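On the Uses of Patience

Patience is commonly praised and seldom examined. It is recommended to children in line, to patients in waiting rooms, and to employees passed over for promotion, usually by persons who are not themselves being asked to wait. I have come to believe that much of what passes under the name is closer to resignation, and that the two ought to be kept apart.

The question was put to me last January by a reader in Linton, who had spent 4 years hoping that an estranged brother would write. She wished to know whether her continued waiting was a virtue or a failure of nerve. I did not have a good answer then. I am not certain that I have one now, but the matter has stayed with me, and I should like to set down where my thinking stands.

A patient person has a purpose in view and accepts that the time required is not hers to set. The resigned person has given up the purpose and kept only the waiting. From the outside the two look much the same. Both are quiet, and both are likely to be complimented on it. The difference lies in what each would do if the door were opened tomorrow. The first would walk through it. The second might well find a reason to remain seated.

My former teacher, Nimal Samarakoon, held that patience should always be capable of giving an account of itself. He asked his students at Dovham to write down what they were waiting for and what they would accept as a sign that it was not coming. Many of us found the exercise unkind. I filled 3 pages and threw them away, and I regret having done so.

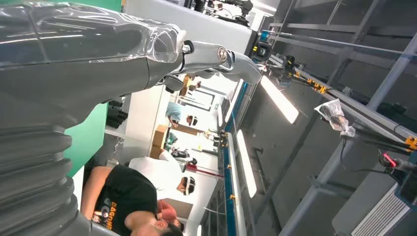
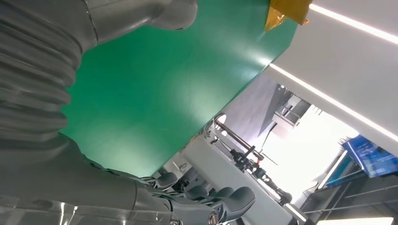

There is an objection to his rule, and it deserves a fair hearing. Some goods cannot be waited for on terms. A parent does not set a date after which a troubled child will no longer be welcome at the table. A friend who keeps a ledger of unanswered letters has already ceased, in some measure, to be a friend. To such cases the demand for an account seems cold, and I think Samarakoon would have granted the point, although he did not often grant points.

Even so, an open door is a different thing from a life arranged around the doorway. One may leave the porch light burning and still go to bed at a reasonable hour. The parent who remains ready to forgive may also travel, take up new work, and laugh at dinner. None of this is disloyal to the one who is absent — it may be the only way in which the welcome, when it is finally needed, can be offered without bitterness.

I wrote to my reader on a Sunday and said something of this kind, at greater length and with less order. Her reply was brief. She had decided to send her brother a short letter, her first since the quarrel, and to ask nothing in it. Whether that counts as patience or as its opposite I leave to those who have thought about the subject longer than I have. I intend to return to the related question of impatience with oneself, on which several of you have written to me.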